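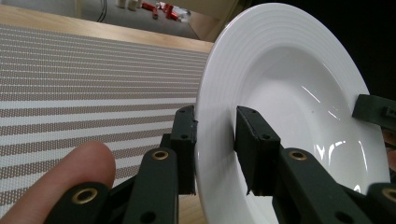 Many families in Irnville keep their good plates in a closed cabinet and eat from old ones. I think this is a mistake. My mother had 29 good plates, and in my childhood I ate from them 2 times.

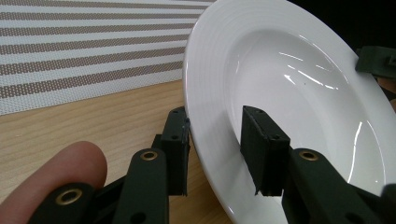 Is a white plate too plain for guests? I find it the best choice, as the food brings enough color by itself.
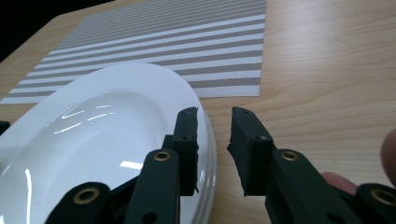
Setting the table needs only a few minutes, also on a normal evening in November. I do not like a tablecloth for every day, it must be washed and ironed. A striped woven placemat under a white plate is enough for me, and the light wood can stay bare next to it. When a plate breaks one day, I will be sad for one evening.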